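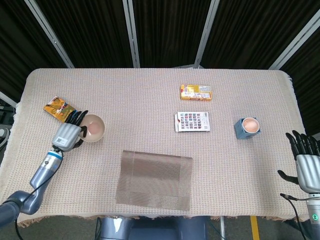
The knit cloth with the tan fringe, on the table.

Forum: Worship and Congregational Life
Topic: Length of the appointed readings at the main service

lector_gimska
Our parish in Gimska is reviewing its practice for the public reading of Scripture. At present we read all the appointed lessons in full, including the longer option where two are given. A proposal has been made to use the shorter option from January onward. I would be grateful to hear how other congregations have settled this.

northaisle58
We moved to the shorter readings two years ago and returned to the full text within a few months. The shortened passages often dropped the verses that made sense of the rest. In one case the warning was omitted and only the comfort was read. Several members noticed and asked, quite properly, who had made that choice.

Kovutine_office
I must respectfully disagree with the previous post. The shorter forms are provided by the lectionary itself and are not a local invention. Our congregation at Kovutine includes many families with small children, as well as members for whom English is a second language. A brief passage, read slowly, is heard better than a long one read in haste.

northaisle58
No one has proposed reading in haste. If the lessons are rushed, the remedy is to train the readers.

psalter_and_pew
May I raise a related matter. Is the psalm included in the proposal? In our experience the psalm is the first thing to be cut and the last to be restored.

lector_gimska
The psalm would remain as it is, sung or said by all. The proposal concerns the first lesson and the Gospel only.

Kandpal_reader
Our church at Kandpal keeps the Gospel in full at all times and permits the shorter first lesson in the summer. We also print the complete text in the service sheet, of which we produce 245 copies each week. People do take them home — I have seen them marked in pencil at the midweek study.

Kovutine_office
Printing the full text seems a sound practice, and I will bring it to our next meeting. I remain of the view that the spoken reading may be shorter.

psalter_and_pew
I would ask only that the readers be told in good time which form is to be used. Ours have twice prepared the wrong one.

lector_gimska
Thank you all. I will pass on the Kandpal arrangement as a second option alongside the original proposal. The readers' rota for January has not yet been sent out, so it can carry a note of the form to be used.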